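Two-Arm Bread Packing Cell: Equipment Plan and Budget
Student project report, Jul 3, 2020
Prepared by Lavanya Chacko for the Pildale practice stream

1. Purpose

The project was given a ceiling of $3000 for additions to the Pildale bench. The arms, the enclosure and the control computer were already in place and are not costed. What had to be decided was how to spend the money on fingers, spare parts, cabling and test goods so that a bakery packing task could be run through next term without further orders.

The task is to move bread from a tray or board into a paper carry bag. It was picked for the range of shapes involved. A bun with a coarse crust, a smooth loaf and a curved roll each need a different approach from a parallel gripper, and a paper bag has soft walls that do not hold a fixed position.

2. Fingers

The largest line in the budget is fingertips. Two suppliers were asked for quotes in June. Flunelus sells a finished finger and pad as one unit. Trinari sells the metal shaft and the pad separately, so a worn pad can be changed without replacing the shaft. The Trinari option costs more on the first order and less on every order after it.

Long, narrow fingers were specified in both cases. Short fingers would bring the gripper housing down close to the neighbouring pieces on a full tray, and the housing is much wider than the fingers.
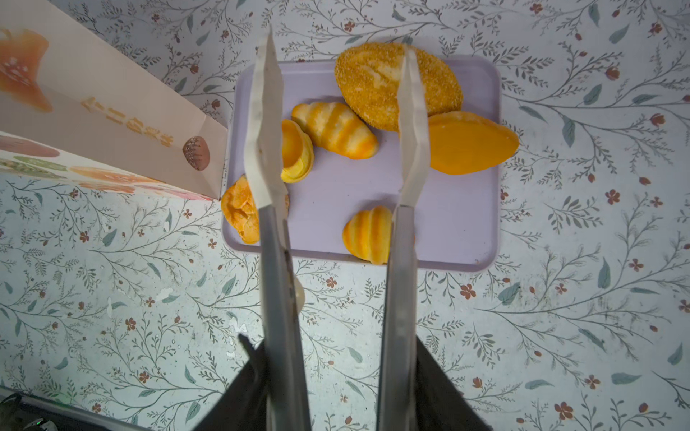 Ñahui objected at the draft stage that the finger line was too heavy. The comment read: you are pricing spare fingers for a full year when the bench is only booked for one term, and the same money would cover a second set of cables. The draft was changed in part. The spare shafts were cut and the spare pads were kept. Pads are the part that touches the goods and the table, and the plan assumes they will be replaced first.

3. Enclosure and mounting

No money was set aside for the frame. It is aluminum extrusion, and new brackets can be bolted on without drilling. The arm bases share one rail along the front edge, so both arms reach toward the back of the table and their working areas overlap in the middle. That overlap is needed for bagging, but it also means a collision is possible and at least one spare wrist cable should be on the shelf.

The wall and table coverings were also left alone. A plain covering was priced and then dropped. A patterned background is closer to what a shop counter might have, and a plain one can be added later at low cost if the vision work calls for it. 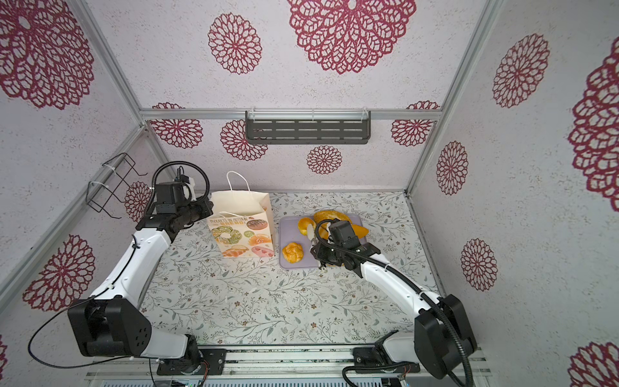 Cabling was harder to estimate. Each arm has a corrugated hose over the wrist, and the wiring runs back along the arm to the base. Replacement hose is sold by the metre, but the connectors are sold in packs of 16, far more than one bench will use. We asked whether the neighbouring bench would split a pack and have allowed for half the price. If they decline, the difference comes out of the contingency.

4. Test goods

Artificial food was chosen over fresh. Fresh bread changes from one day to the next, leaves crumbs and has to be bought again every week. Artificial pieces keep their shape and can be set out the same way for repeat trials. The drawback is weight and surface: a moulded bun may not compress like a real one, so grip force settings found on this bench should not be carried over to real goods without a check.

The allowance is for 30 pieces in mixed shapes. Curved and irregular ones were given priority over plain rounds. 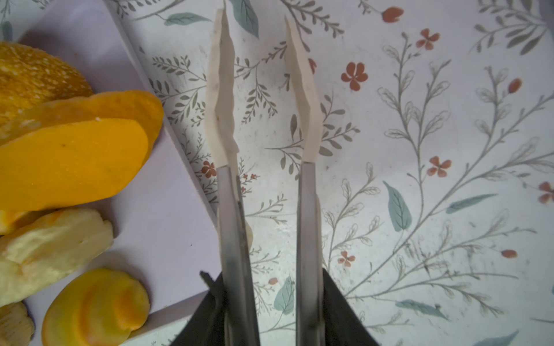 Boards and trays are cheap and were bought in one colour to keep the lighting setup simple. A raised rim was accepted on price, although it may interfere with a low approach from the side. A flat board is listed as an optional item.

Paper bags are the only true consumable. They crease with handling, and a creased bag opens differently from a new one. Bags with twisted rope handles were selected, as the handles are a known difficulty and the task should include them. One arm holds the rim while the other is free to place the goods - this is the main argument for keeping both arms on the same bench.

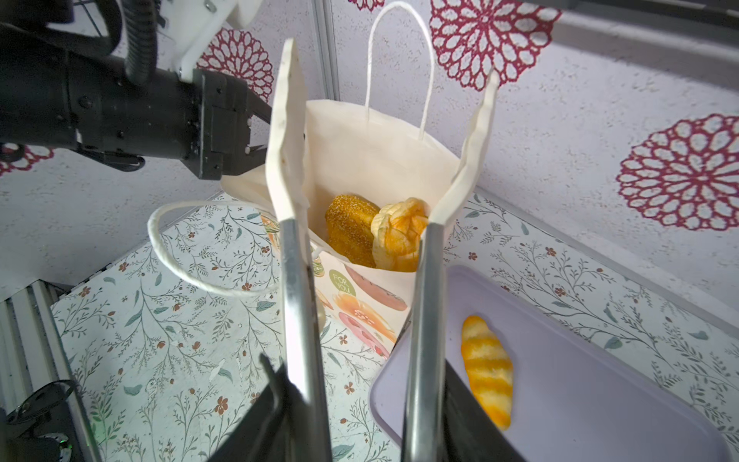 Figure 4. Bag with two pieces of bread inside, rim held by the second arm.

5. Spending to date

Orders placed so far come to $1367, covering the first set of pads, the test goods, the trays and the bags. The remainder is held for cabling, the second set of pads and contingency. The Trinari order should go in before the start of term, and the connector order can wait for an answer from the other bench.

Items not funded in this round: flat board, plain wall covering, spare shafts.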